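Module 409: Coaching Middle-Distance Runners
Unit 7 handout, Saranya Kamath

Read this before the track session at Rirthorpe. Base mileage comes first; speed work starts in January.
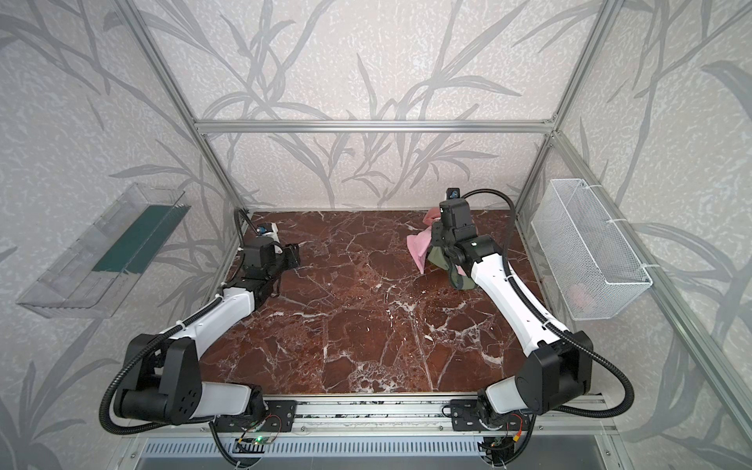 Two arms over a marble top

Interval basics
Run the reps at an even pace, with 90 seconds' jog between them. Stop the set if a runner slows on two reps in a row. 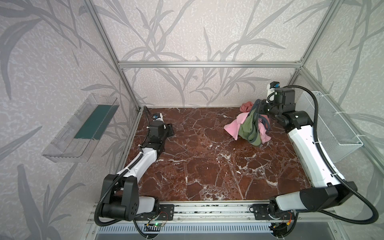 Photo: Umut Yalçınkaya

Write down every split, including the bad ones. Assistant coaches keep their own sheet and hand it in with yours.
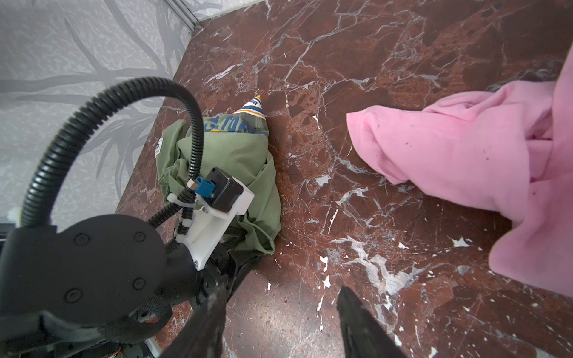 Reading for next time
Thampi, chapter 2, on tapering. Bring your draft season plan.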